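Pink cake, take three

May 11, 2023

I have been trying to get a small pink cake right since December. The first two went wrong in different ways. One slid off its base when I moved it to the plate, and the other tasted of very little, having used up a whole punnet of strawberries. I nearly gave up on it and went back to lemon drizzle.

What changed was a note from Mahtab Fallahi, who used to bake for a café and still answers my questions by email. She said I was making the layers too thick for the size of the cake. A small cake needs thin layers, and the pale ones want to be a bit firmer than you would like if you were eating them on their own. She also told me to stop putting fresh fruit purée straight into the cream and to cook it down first.

So I cooked it down. It took most of an evening on a low heat, stirring now and then, and what was left in the pan looked like hardly anything. It does go a long way, though. A spoonful or so is enough to turn the cream pink, and it tastes of fruit instead of sugar.

The layers I did the night before and left wrapped in the fridge. Cold sponge cuts much more cleanly. I use a long bread knife and turn the cake as I go – slowly, keeping the blade flat.
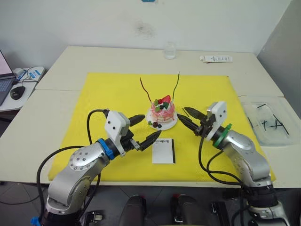 The topping is where I always overdo it. Last time there was so much fruit on top that you couldn't cut a slice without half of it rolling on to the cloth. I have settled on one strawberry, a bit of green and the two thin dark sticks, which should be pushed in at the last minute. If they go in early they soften and lean over. The remaining berries can go on the plate around the bottom, where they do no harm.

A word about plates. I had been using a big dinner plate, and a small cake looks lost on one. A little round white one is much better. A yellow cloth or mat underneath helps too, as pink on white on a white table is a bit washed out.

Omid Sadeghi asked in the comments last time whether the cream could be made the day before. It can, but keep it covered and give it a short whisk before you use it. I wouldn't leave it for two days. He also asked about freezing the whole thing. I have only frozen the plain layers, and they were fine after a night in the fridge to thaw.

I still want to try it with blackcurrants, cooked down the same way, when they come into season. I expect they will need more sugar. The tin I use is old and slightly bent on one side, so I may have to replace that first.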